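Housing and Interiors 2
Unit 6 handout: Planning a small kitchen

Read this before Tuesday's class and bring it with you. The worksheet at the end is due at the start of the following session.

1. What we mean by a small kitchen

For this course a small kitchen is any food area that serves a room or a suite and not a whole household. Staff break rooms, studio apartments, guest suites and the shared pantries in student housing all count. The fittings are the same as in a full kitchen, but there are fewer of them and they have to do more than one job.

The three activities to plan for are storing, washing and preparing. Cooking is a fourth, and many small kitchens leave it out or limit it to a microwave. Decide this first. If there is no cooktop, there is no need for a range hood, and the wiring is simpler.

2. Layouts

Single wall. Everything sits on one run. It is the cheapest layout to plumb and the easiest to hide behind doors. The weak point is counter space, which gets split up by the sink and the refrigerator.

Galley. Two facing runs with an aisle between them. Good for one person. In a shared building it causes traffic problems, especially if the aisle is also the way through to another room.

L-shape. Two runs meeting at a corner. It leaves the middle of the floor open, so two people can work without getting in each other's way. The corner base cabinet is hard to reach into. Options are a turntable, a pull-out shelf, or closing the corner off and accepting the lost storage.

U-shape. Rarely fits. We will skip it in this unit.
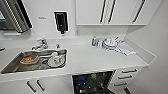

Whichever layout you pick, draw the sink first. The drain is the part that costs the most to move. Next, mark the longest stretch of unbroken counter you can get on one side of the sink. That stretch is where people will put down bags, cups, trays and everything else, and it should not be given away to appliances.

3. Counter and wall cabinets

In the Clenenthorpe plan (handed out last week) the clear counter beside the sink is 784 mm long. In the Hilness plan it is 772 mm. The difference is small on paper. The Hilness counter also has to hold the kettle and the toaster, and once those are drawn in there is no useful working space left. Always draw the appliances.

Wall cabinets are normally shallower than base cabinets so that people can lean over the counter without hitting their heads. Check the door swing. A wall cabinet door that opens over the sink is a nuisance if someone is standing there. Handles matter too. Bar handles are easier than small knobs for anyone with a weak grip, and they can be opened with full hands or an elbow. Their drawback is that they stick out and catch on clothing in a narrow aisle.

4. Finishes

White is common in shared kitchens. It reflects light, it goes with everything, and replacement doors are easy to match. It shows coffee stains and fingerprints near the handles, so it needs wiping down more often than a mid-tone finish.

For sinks, stainless steel is the usual choice in workplaces. It takes knocks and hot water well. It scratches, but the scratches blend together over time. Enamel looks better when new and chips if a heavy pan is dropped on it.

Seal the joint where the counter meets the wall. Most water damage we saw in the Jarotham survey started at that joint, behind the faucet, and worked down into the back of the base cabinet.

5. Clearances

Allow 1000 mm of clear floor in front of any run for one person. Wheelchair users need more; use the figures in the accessibility chart from Unit 4. Measure from the front edge of the counter and not from the cabinet door, as the counter usually overhangs.

Remember to open every door and drawer on the plan. Dishwasher doors are the ones students forget.

6. Worksheet

Use the Jarotham floor plan. Work in pencil.

a) Mark the existing drain and water supply.
b) Draw a single wall layout and an L-shape layout on separate sheets.
c) On each, shade the clear counter and write its length.
d) Write 2 or 3 sentences on which one you would build.

Label all dimensions in millimeters. Plans without dimensions will be handed back.

Reading for next time: the chapter on lighting, first half only. Tile samples from Türkmen will be in the materials room until the end of September and can be signed out overnight.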